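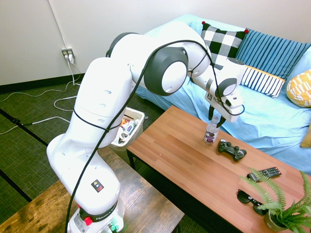 Andley Coffee Table Review: Two Seasons With the Wood-Grain One

I bought the Andley in May, mostly on the strength of 2,167 ratings that all seemed to say "sturdy" and "love the color." I don't trust ratings like that. Half of them get written the day the box is opened.

Price was $208 from Tollus, delivered. Lawal had it for $200 but wanted extra for shipping, so that was a wash.

Looks

The color is warmer than I expected. The listing called it walnut, and I'd call it reddish brown leaning orange, with a grain pattern that reads as long planks. There's a lighter strip down the middle that didn't show in the store photos. Next to a light blue sofa it works fine. Next to anything gray I'm not so sure. The black metal legs are thin, and they're the part I like best, although they do nothing to hide dust.

Everyday use

It's low. If you eat in front of the TV you will be bending over your plate. For what mostly ends up on ours (a water bottle, the game controller, the remote, sunglasses, a small fern-like plant in a green pot) there's plenty of room left over on the near side.

The listing says water resistant. I wipe up rings the same evening and haven't tested the claim further, and I'd be wary of anyone who says they have.

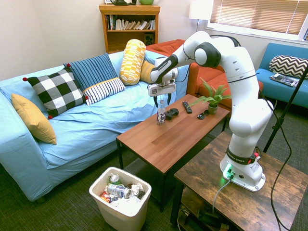 Assembly

Took me 2 hours, against the 20 minutes promised. One leg bolt went in crooked and had to come out again. The Wosley table I had before was heavier and uglier, but it went together without swearing.

Would I buy it again?

At $208, maybe. On sale, yes. Tighten the bolts again after the first month and ignore the word "walnut."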